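Setting Up a Bench for a Small Robot Arm: Notes from the Dirport Shared Workshop

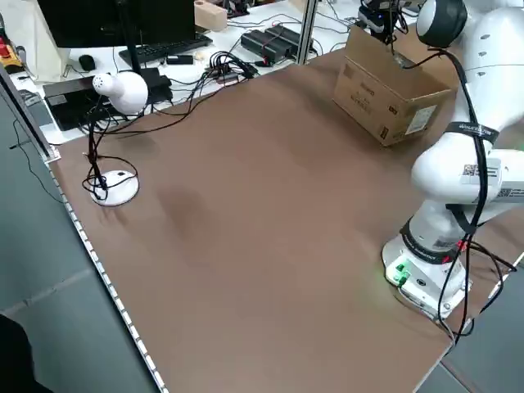 Most of the trouble people have with a first arm comes from the bench and very little of it comes from the code. These are the habits we have settled on at Dirport after moving ours three times. They apply just as well to a spare room or a garage.

Where to bolt it down

Put the base near one side of the table and leave the middle clear. An arm in the center can reach more on paper, but you lose the big open area where you want to set things down. Check the reach with the motors off by moving the arm by hand to each corner you plan to use. If it has to stretch out straight to get there, move the base.

Bolt through the tabletop if you can. Clamps work for a week or two and then creep. We use four bolts with wide washers underneath, and we check them in December when the heating comes on and the wood shrinks.

Tabletop

A matte surface is worth the trouble. Shiny tops throw glare into a camera and you will spend an evening changing settings that were fine to begin with. Brown or gray hides scuffs. Wipe it with a damp cloth and a drop of dish soap, then dry it. Skip furniture polish, which makes small parts slide.

Cables

Leave a loop at every joint that turns. Move the joint to both ends of its travel before you put on any strap, and strap it at the point where the cable is slackest. Hook-and-loop straps are better than zip ties here. You will be taking them off again.

Keep the arm's cable away from the lamp cord. If one has to cross the other, cross them at a right angle and tape the lower one flat. A cable that goes over the edge of the table needs slack on the floor side too, or the first person walking past will pull it.

Label both ends of everything. Masking tape and a marker will do. Styliani Tsolakis printed proper labels for ours and they peeled off by spring, so we are back to masking tape.

Light

An ordinary desk lamp is enough for bench work. Aim it across the table from the side opposite the arm so the shadow falls behind the base. Once you like the position, mark the outline of the lamp's foot with a pencil. It will get bumped.

Practice loads

Start with an empty cardboard box. Fold the flaps all the way back, or cut them off, so the gripper has a clear way in. Run the first passes at the slowest speed the controller allows, with a hand on the stop button. When that goes well, add a 200 gram bag of rice. It sits where it lands and does no harm if dropped.

Replace the box when the corners go soft. A sagging wall changes the height of the rim and the arm will catch on it.

Power

Keep the supplies off the work surface, side by side with a finger's width between them, and never under a cloth or a pile of paper. Give the arm its own outlet. Ours shared one with the shop vacuum in the Whiteley Room and stopped every time somebody cleaned up.

Before you leave

Park the arm low, switch it off at the supply, and write down anything that sounded odd. The notebook is on the shelf by the door. Spare bolts are in drawer 5.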